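A Place for Everything: Sorting and Storing Small Household Items
Student project report, Home and Living Spaces course
Darnville, September

Why we picked this topic

All of us on the project share apartments, and every one of us has a drawer that won't close. Ours is full of chargers, odd socks, dish cloths and things with no name. So when the course asked for a project about daily life at home, we jumped at it! We wanted to find out which kinds of small items are easy to put away and which ones always end up back on the table.

What we worked with

We split everything into two groups, soft and stiff. Soft meant cloths, socks and anything else that folds. Stiff meant flat cases, boxes, remotes and the like. The storage was a Murakami shelf unit with seven open bins, plus a work surface next to it where things got sorted first. The course gave us a budget of 4000 points in the school store and we spent 3000 of them, mostly on the shelf.

Soft items

This was the group we thought would be boring, and it ended up being our favorite. A cloth never lies the same way twice. Pick it up by the middle and it hangs in a peak with all the corners underneath, pick it up by a corner and you get a long strip that wants to drag over everything.

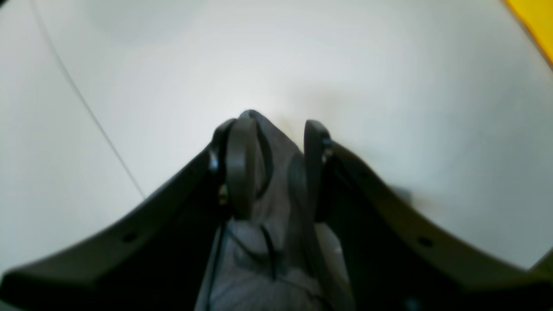 We tried three ways of putting soft things away: folded flat, rolled, and just dropped in. Folding looked great on the first day and fell apart as soon as somebody pulled one out from the bottom of the stack. Rolling was slower at first but we got really quick at it, and a rolled cloth can stand on its end in a bin so you can see every one of them. Dropping them in is what we all do at home, and yes, it is the fastest (until you need a particular sock).

Stiff items

Flat, stiff things have their own trouble. Laid down, they pile up, and the one you want is under the others. Stood on edge like records in a crate, they take up much less room and you can flip through them. 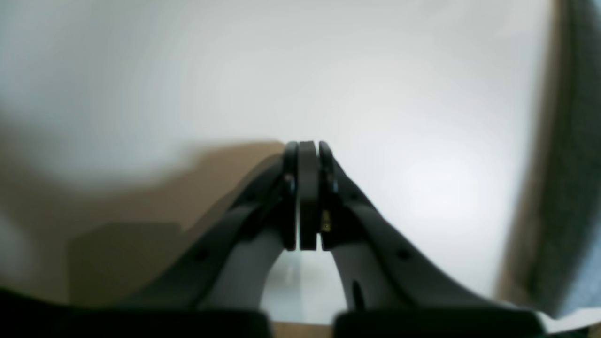 The catch is that a row on edge needs something to lean on. A half-empty bin lets the whole row slide down. We cut cardboard dividers from a Drarkeo shipping box and they helped a lot, although the first set was too tall and had to be trimmed twice.

What we would do next

We'd love to try the same bins in a real kitchen, with people who haven't heard us talk about rolling for weeks. Labels are next on our list too. Sterkero makes a clip-on kind that should fit the front edge of the bins, and we still have points left to buy a pack.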